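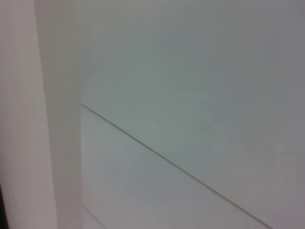
A reader going by Toseo wrote under my last post that a wrist camera is useless once it gets close to a cabinet, and that I should throw out every close-up image and let the base camera do the work. All the policy can learn from a blank panel, the comment said, is the color of the panel.

I had half believed the same thing, so I spent the last few weeks testing it. The short version is that the comment is partly right, but throwing out the close-ups made my results worse.

The task is closing and opening flat fronts that have no handles. The arm has to find the joint between two panels, line up with it and then push or pull near the edge. I've been calling the project Drevano, after the folder it started in. The training set has 741 demonstrations, all recorded by teleoperation with one camera on the wrist and one on the base. A good share of the wrist images look like the one at the top of this post: pale surfaces, a thin seam running at an angle, and very little else to go on.

I trained three versions of the same policy. The first used everything. The second dropped wrist images that scored low on a simple texture measure, which is close to what Toseo suggested. The third kept all the images but had a small extra output that had to predict where the seam was and which way it ran. I labeled the seam by hand in 300 images for that one, drawing a single line from end to end. It was dull work and I would not want to do many more.

Each version got 60 trials on the same set of fronts, with the starting pose changed between trials. I did not tune anything after the first trial.

The filtered version did worst. It moved in well enough from a distance, then drifted once the panel filled the wrist view. Looking at the logs, the commands in the last part of the reach barely changed from one step to the next. My guess is that it had so few close-up examples left that it fell back on an average motion. The base camera didn't help much at that point either, as the arm blocks most of what it would need to see.

The version trained on everything was better, with two kinds of failure. Sometimes it took a soft change in shading at a corner for a joint and lined up with that. Other times it found the right seam but got the angle wrong, so it pushed too far along the panel.

The version with the seam output was the best of the three. It still made the first mistake, but the second one mostly went away. I also tried feeding the predicted line back in as an input, and that made no difference I could measure, so I took it out again.

Some things I am not sure about. All of my fronts are light and matte. The Jafri code I used for the texture score was written for outdoor images, and a better filter might keep the faint seams and drop only the truly blank views. Toseo's idea deserves a fairer test than I gave it. I also only trained 2 seeds per version, and the gap between them was bigger than I would like.

Blur is the other open question. Close up, a seam can go soft toward one end, and my labels are least reliable there. When I labeled a batch twice, my lines agreed well near the sharp end and spread apart at the other. I now weight the loss down where I marked the line as unclear - a crude fix, but training is steadier with it.

Next I want to swap in the darker fronts from the Werico set and see whether the seam output still works without new labels. The arm is booked for other things until July, so the trials will have to wait. In the meantime I'm cleaning up the labeling script, and I'll post it once it stops crashing on rotated images.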